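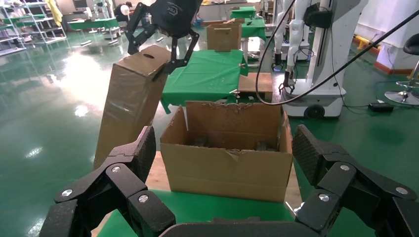 Packing staff at the Hollport depot had asked for one thing before any robot came near their benches, and it was that they should be able to correct it themselves, without sending for a programmer. Dorthorpe has now released the teaching system built around that request. It is called Ogura, and it goes on general sale in September.

**Dorthorpe releases Ogura, a system for teaching packing tasks by hand or by remote control**

BRERVILLE – Dorthorpe, the maker of handling equipment for small warehouses, today announced Ogura, a set of hand controls and software that lets ordinary depot staff show a two-armed robot how to do a job. The work covered by the first release is the handling of cardboard boxes: gripping, tilting, emptying, refilling and moving them between benches.

A task can be shown in two ways. In the first, the operator takes hold of the arm and moves it through the job while the motors are slack. In the second, the operator stands at a separate station and works a pair of hand controls, and the arms follow. Both kinds of recording are stored in the same form and can be mixed in one task.

Dorthorpe expects most customers to use remote control for anything that needs both arms at once. Holding a tall carton steady with one gripper while the other reaches into an open box is awkward to show by hand, as one person has to guide two arms. Guiding by hand is better suited to short corrections, such as changing the angle at which the fingers meet the edge of a box.

A new task normally needs 60 recordings before training. Once a task is in use, staff can add a correction with 8 more. Recordings that go wrong can be kept and marked as failed, or deleted at the station.

Ogura was tried at Hollport over 13 weeks. Staff there recorded 27 tasks, all of them with used boxes taken from the depot's own returns. Dorthorpe chose used boxes on purpose. Torn rims, missing flaps and shiny packing tape are common in returned goods, and a robot taught only with clean new cartons tends to do badly with them.

The trial led to several changes:

- The hand controls now have a lighter trigger, after operators reported sore fingers by the end of a shift.
- The view from the wrist camera is shown larger on the station screen than the view of the whole bench.
- A pause button lets the operator stop part-way through a recording, rest and carry on.
- The arms move more slowly for the first few seconds after control is handed over.

Ogura does not cover mixed loads of glass or liquids, and Dorthorpe has set no date for adding them. Tasks recorded on one robot can be copied to another of the same model. Moving them to a different model needs fresh recordings.

The system will be sold with two days of training at the customer's site. Depots that already have Dorthorpe arms can buy the hand controls and software on their own. Demonstrations can be booked at the Brerville office, which is open to visitors on Monday afternoons.

Press and sales enquiries: Dorthorpe press desk, Brerville.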